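Selling outgrown kids' clothes: one bundle or piece by piece?

Posted by ludmila_k

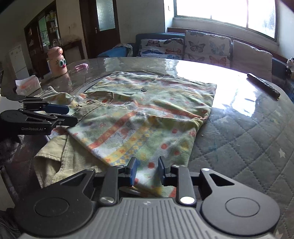
My son went up two sizes since May and I have a closet full of things he can't wear. Mostly button shirts, corduroy, a few sweaters. Last time I sold everything as one lot on Givard and got 700 crowns for it. I think that was too low. Is it worth the trouble to list each piece?

igorj
Depends on the brand. Plain store stuff goes for almost nothing by itself. I'd do bundles by size, 12 pieces max. Bigger than that and people assume half of it is stained.

muthu_s
Disagree with igorj. Patterned shirts sell fine one at a time if you give the chest and sleeve measurements. I did 211 listings over two years and the lots were always my worst money per item. Sweaters I would bundle.

igorj
211 listings is a part-time job. What did you get per hour?

muthu_s
Never worked it out. I did it in the evening with the TV on.

V.Havlicek
Givard takes a cut on every sale now, so check that first. Under a certain price the fee eats it. The Michalík shop in Brernmont takes kids' clothes on consignment, you drop off the bag and they price it. They keep 40 percent last I heard.

ludmila_k
40 is a lot. Do they return what doesn't sell?

V.Havlicek
After eight weeks, yes, but you have to pick it up or it goes to charity.

juraj_l
Wash without softener before you sell. Two buyers sent things back to me over the smell. Also corduroy picks up lint, so go over it with a roller.

muthu_s
Agree on the softener. And check the buttons. I keep a jar of spares and replace the whole row if one is missing and I can't match it.

igorj
Replacing a row of buttons on a used kids' shirt. OK.

ludmila_k
I'll list the shirts one at a time and bundle the rest. If I get over 1,000 total I'm happy. Does anyone put the age in the title or just the size in cm?

juraj_l
Both. People search for either one.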